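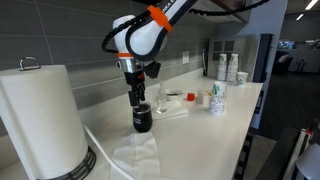 Mornlow Building, second floor kitchen – monthly safety and housekeeping check
Date of check: 2022-10-04
Form 14, kitchen and break areas

Ratings: OK, Fix (deal with it before the next check), Stop (do not use until cleared). Comments go under the line they belong to.

## 1. Countertop

- [x] Counter surface intact, no chips or lifting edges – **OK**
- [ ] Used paper cleared away – **Fix**
 Crumpled paper towel left out on the counter. Used towels go in the bin under the sink. Same comment as last time.
- [x] Paper towel roll on its holder – **OK**
 Holder is upright and the roll is well stocked. Leave it where it is.
- [ ] Cables kept off the working surface – **Fix**
 A thin white cable runs across the counter by the towel roll. It can be caught by a sleeve or pulled by someone reaching for a towel. Route it along the wall or take it out. If it is a phone charger, it goes home with its owner.
- [x] Tumblers and mugs – **OK**
 One black tumbler out. Personal items left overnight go on the Neden shelf by the door and are thrown out at the end of October.

## 2. Tables and floor

- [x] Tabletop firm, no rocking – **OK**
 Pushed down on all corners.
- [ ] Tabletop clear of loose containers – **Fix** 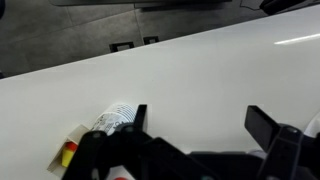

Anything round that is left on its side can roll off onto tile. Stand containers up or put them away. If the label can no longer be read at arm's length, replace the container, and do not refill it with something else.

- [x] Floor tiles sound, none loose underfoot – **OK**
- [x] Floor dry at time of check – **OK**
- [ ] Cables on floor out of the walking path – **Fix**
 Thin gray cable on the floor near the table. Move it back or put a cover over it. Covers are stocked by Annamalai Supply, part 992, and one length will do.
- [ ] Small items on floor identified – **Fix**
 Two low black squares with gray centers by the table. If they are floor outlets they belong on the electrical list, which does not show them. Building office to confirm.

## 3. Hand cleaning and cups

- [x] Pump bottle present – **OK**
- [ ] Pump bottle labeled – **Fix**
 The bottle is clear and so is what goes in it. Write "soap" or "sanitizer" on it in marker. People should not have to guess.
- [x] Napkin under bottle – **OK**
 Change it daily.
- [ ] Paper cups stored safely – **Fix** 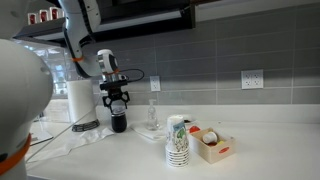 A tall stack is easy to knock with an elbow. Split it in two and keep the spare cups in the cabinet with the rims covered. The open wooden box next to the cups is fine where it is, provided it does not turn into a place for receipts and pens.

- [ ] Nothing stored on or behind the cups – **Fix**
 Small dark item behind the stack. Find out what it is and put it away.

## 4. Outlets and lighting

- [x] Outlet plates fitted – **OK**
- [ ] Outlets tested with plug-in tester – **Fix**
 Tester was out on loan to Bremura. Carry this line over to the next check.
- [x] Under-cabinet light secure – **OK**
- [ ] Outlets kept reachable – **Fix**
 Do not push tall containers up against the wall plates.
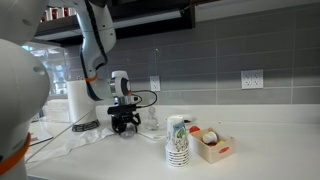 Hot water at the sink read 140 °F, which is too high for hand washing. The building office has been asked to turn it down. Until then there should be a hot water notice over the tap – none was up at the time of the check.

## 5. Storage and lids

- [ ] Lids kept with their containers – **Fix**
 A small clear lid was lying on the counter by itself. Match it up or throw it out.
- [x] Large clear container stable – **OK**
 Leave it at the back, and do not stack on it.
- [x] Packages at the upper cabinet not overhanging – **OK**
 Red and white packages, in a row. Use the step stool to reach them, not a chair.

## Follow-up

Fix items go to the floor contact today. The cables come first, then the hot water notice and the cups. The outlet test stays open on the sheet until a reading is written in. Next check is due in 13 working days instead of the usual month. File this copy in the Mornlow binder behind the fire door sheet.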